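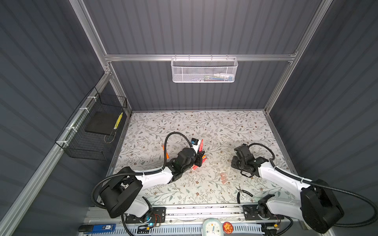 Frequently Asked Questions: Hard Water and the Trellero Softener

What does "hard" mean?
Hard water carries dissolved calcium and magnesium. Hardness is reported in grains per gallon or in milligrams per liter. The Lundlow supply is drawn from limestone wells and tests at 20 grains per gallon at the Takcombe pumping station.

Is hard water a health risk?
No. The effects are limited to scale in pipes and heaters, spots on glassware, and higher soap use.

How does the softener work?
Water passes through a tank of resin beads charged with sodium. The beads hold calcium and magnesium and release sodium in exchange. When the resin is spent, the unit rinses it with brine and sends the waste to the drain.

How often does it regenerate?
The valve is metered, so the interval depends on use. A cycle takes up to 100 minutes. The factory start time is 2 a.m. and can be changed under Settings – Clock – Start Time.

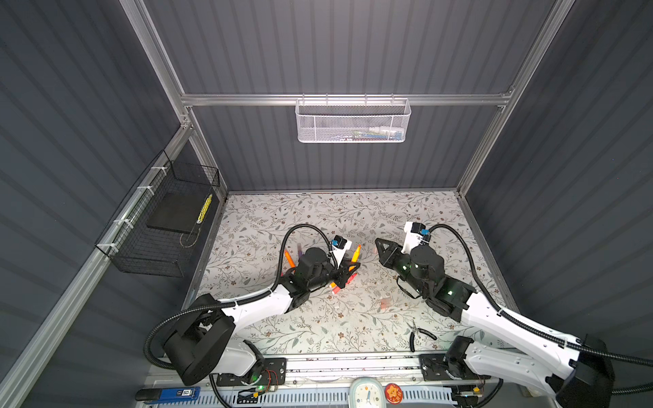

Hard water is bypassed to the house during a cycle. Avoid running the washing machine or drawing hot water until the display returns to SERVICE.

Which salt should I use?
Evaporated pellets. Rock salt leaves sediment in the brine well and is not covered under the service plan. Keep the salt level above the water line.

The salt looks full but the water is hard. Why?
Check for a salt bridge – a hard crust with a gap under it. Push a broom handle straight down and break the crust. Do not strike the tank wall. Start a manual cycle afterward.

Can I water the lawn with softened water?
It is not recommended. Outdoor taps should be connected upstream of the unit.

Error 9 is on the display. What now?
The valve motor has not found its home position. Unplug the unit, wait a minute, and plug it back in. If the code returns, close the bypass and contact Torres Water Service. Ask for Abelardo Henríquez in the parts department.

Last revised March 17, 2024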